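Returning an online clothing purchase after the tag has been removed

I purchased an orange garment from Deltine through its website. The colour does not suit me and I wish to return it. The swing tag has been removed, but the garment has not been worn or laundered. Is the retailer obliged to accept it?
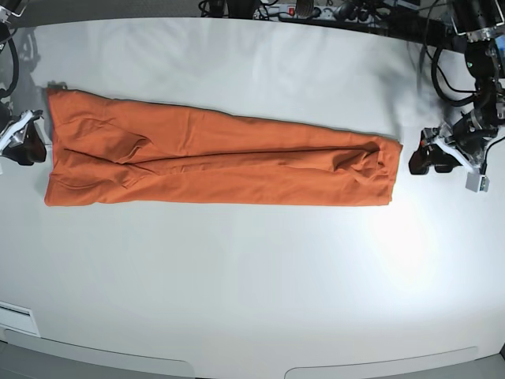
Posted by Irina Furtună, 9/20/25
Member, 101 posts

I have retained the order confirmation and the original mailing bag. The website refers to "original condition" without defining the term.

2 replies

Mircea Stoica
Community adviser, 3,068 posts

A retailer is generally not required to provide a refund for a change of mind. Where it chooses to offer one, its published policy applies. Please consult the version in force on the date of your order and write to customer service before posting anything. A fault in the garment is a separate matter, and a missing tag would not ordinarily defeat such a claim.

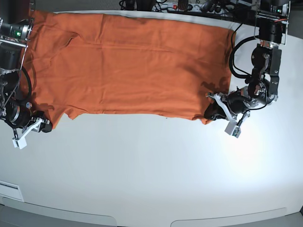 Who pays the return postage?
For a change of mind, the customer usually bears the cost unless the policy provides otherwise. Retain the lodgement receipt until the refund has been processed.

Veronica Buzatu
Member, 205 posts

I returned a cardigan to Jonard without its tag last December and received store credit. It took a while. Ask for credit if they refuse the refund. I would also fold it properly, they do look at that.

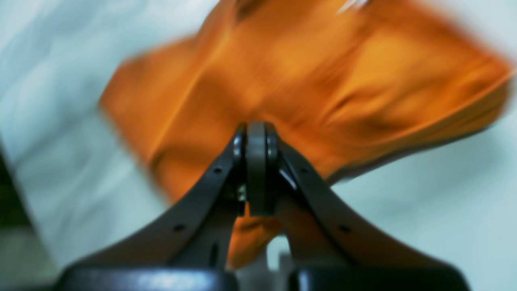 Related topics

Refunds to an expired credit card
Exchanging a gift without a receipt
Parcel marked as delivered but not received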